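Notes from the open day at the Gosisar reading room

I have wanted to get inside the Gosisar archive since my second year of college, when half the footnotes in my course reader seemed to point there. It opens its stacks to the public once a year, in March, and this time I finally got a place. I took the early train, ate a terrible muffin on the platform, and was at the door well before ten with a notebook and three sharpened pencils. (Pens stay in the lockers. They mean it.)

The archive holds papers on twentieth-century foreign relations, mostly the kind of thing that never made it into the big government collections: the files of trade missions, shipping agents, translators, oil engineers, exchange students, wives who wrote home every week. If you have only read diplomatic history through speeches and treaties, it is a wonderful shock to see how much of it was done by tired people asking for more typewriter ribbon.

Our group went first to the Yakubu Room, where new donations come in. Two boxes were open on the sorting table, both from an import business that had dealt in cotton and machine parts between the wars. We were allowed to look but not touch. One letter, on paper so thin that the writing on the back showed through, complained about customs delays for two full pages and then mentioned a change of government in a single line near the bottom. I loved that! Textbooks make a new government sound like thunder, and for this man it was one more reason his crates were late.

The archivist who took us around explained how they decide what order to keep things in. The rule is to leave papers the way the owner left them, even when that way looks crazy. A cable from a minister might sit between a grocery bill and a school report, and it stays there, so that a reader can see what the owner was dealing with that week. I had always pictured somebody sorting everything into neat topics. It makes me want to go back to every source I have used and check what was sitting next to it.

After that came the cataloging office on the second floor. They are in the middle of moving the old card index into a database called Onus, and the work is slow. The cards were typed by many hands over 60 years, and the spelling of place names and family names changes with each decade. One town had 3 spellings in a single drawer. The staff keep all of them as search terms, with one chosen as the main heading, and a note saying who used which version. I asked if they ever feel tempted to just fix the old ones. The answer was a firm no — a historian may need to know that an office in the 1930s spelled a name one way and its rival across the street spelled it another. 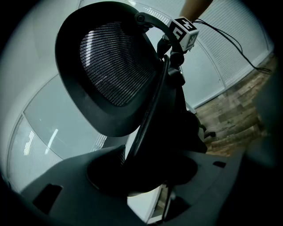

The part I had been looking forward to most was the Grokov papers, a run of 50 folders from a small news agency that reported on the Middle East and Central Asia during the early Cold War. Only a few folders were out, but what folders! There were drafts with whole paragraphs crossed out in blue pencil, and the published versions laid beside them. In one, a writer had called a crowd "angry" and an editor had changed it to "large." In another, a description of a palace reception had been cut to make room for the price of wheat. You could stand there and watch the public story being made, one word at a time.

We also got a short talk on reading this kind of source with care. The speaker's advice was to ask who paid for the telegram. Words cost money, so short messages leave out anything the reader in the home office was expected to know already, and those gaps can fool us badly now. She put up a cable of eleven words and let us guess at its meaning, and every guess in the room was wrong. It was about a delayed shipment of film. I had been sure it was a coup.

Lunch was soup and bread in the basement, where I ended up next to a retired schoolteacher and a graduate student arguing happily about whether oral history belongs in the same building as paper records. The archive has started taking recordings, mainly from families of people who worked overseas, and I got to hear a few minutes of one in the afternoon. The voice belonged to a woman describing her father's office: the fan, the maps, the men who came to wait and were given tea. She laughed in the middle of it and lost her place. There is no way to get that off a page.

A few practical things if you are thinking of going next year. Places are free but they go fast, so sign up as soon as the list opens. The stairs are steep, though there is an elevator at the back if you ask at the desk. It is cold in the stacks, even with a sweater. Regular readers can order up to five folders at once, and a reader's card takes one form and a photo ID. I filled mine out before I left, and I have already asked for the first Grokov folders, the ones with the blue pencil.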